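Skip to content | Home | Features | Buyer's Desk | Events | Subscribe

Budgeting for the Second Arm

When Astden approved its first two-arm workstation last August, the request before the board covered the arms and little else. Selina Haslinger, who heads equipment planning at the firm, now regards that as the main weakness of the proposal. "We had priced the machine," she said. "We had not priced the room, the tooling or the hours."

The revised plan divides spending into purchase, fitting out and operation. Fitting out was the line most often underestimated. Astden had allowed 53 hours for setup and trial work; the final log showed 156. Its supplier, Lokex, now quotes those hours separately, a practice Haslinger would like to see adopted across the trade.

Training is also treated as a cost of ownership. Under the Eberhard plan, named for the site where it was first tried, each operator completes 200 supervised runs before a station is released for regular use. Protine, a smaller buyer, has adopted the same figure. 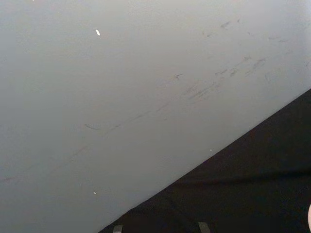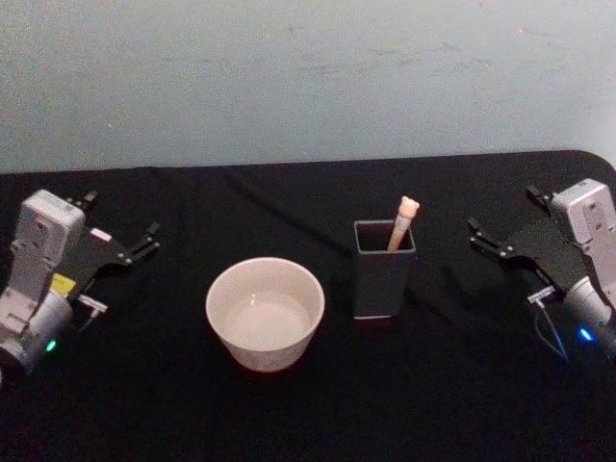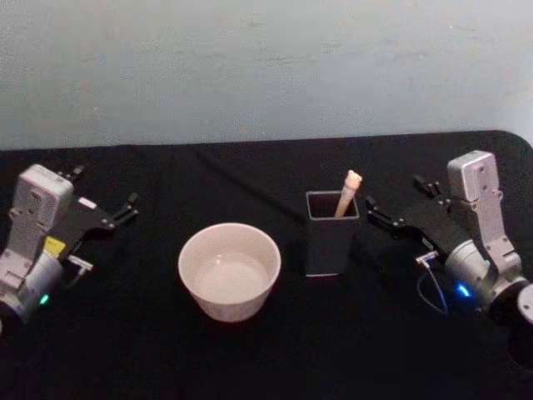 Small purchases deserve a budget line of their own. Haslinger's office sets aside $700 per station each year for covers, trial objects and minor repairs, and asks managers to report against it every quarter. A plain bowl and an upright holder with a wooden stick in it cost very little, yet a station with nothing suitable to handle cannot be tested at all. The black cloth on the table is charged to the same line, as is repainting of scuffed walls. Larger items, including replacement fingers for the grippers, remain under operation and require a second signature.

Astden will decide on a further pair of arms once the current year's accounts are closed.

We use cookies to improve your experience. By continuing to browse this site, you accept our cookie policy.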